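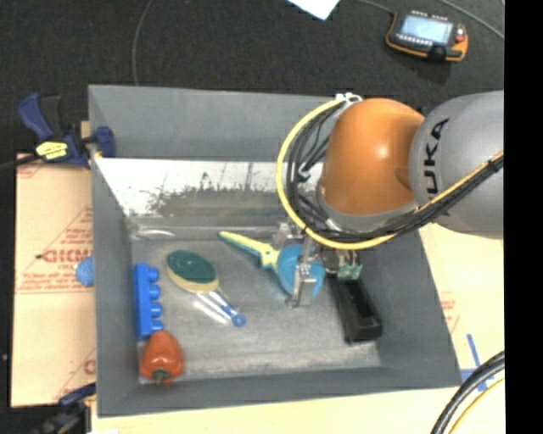

Section 4. Starting a bin on your shift

I wrote this part for those of us who used to hand-sort returns at Rimalent and now look after the Mavon cell. I sorted by hand for years, so if I sound bossy about bins, that's why!

1. Put the gray bin on the table and clamp it over the edge. Give it a good shove. If it slides, redo the clamps.

2. Tip the mixed toys in and spread them out with your hand (arm stopped, please). Blocks, play tools, toy vegetables, brushes, it all goes in together now. You don't presort anymore, and yes, that felt wrong to me for weeks too.

3. Step back behind the line, pick up the pendant and load job 804.

4. Run at low speed for the first 2 picks and watch the fingers. Long skinny things lying across each other are where it gets fussy.

Note: If it misses the same piece twice, press pause, stop the arm, turn the piece over and restart. Write it on the sheet. Tahmineh Bahrami reads every one of those and changes the grip settings from them, so your scribbles count.

CAUTION: The red button is for anybody. You won't get a talking-to for pressing it, Andri Rainer put that in writing.

5. When the bin's done, log it under your own name, not the cell's.

What's different about your day: less bending, more watching, and a lot more walking between tables. We swap every two hours, as the watching gets tiring in its own way. Questions about pay grades go to Selina Nägeli.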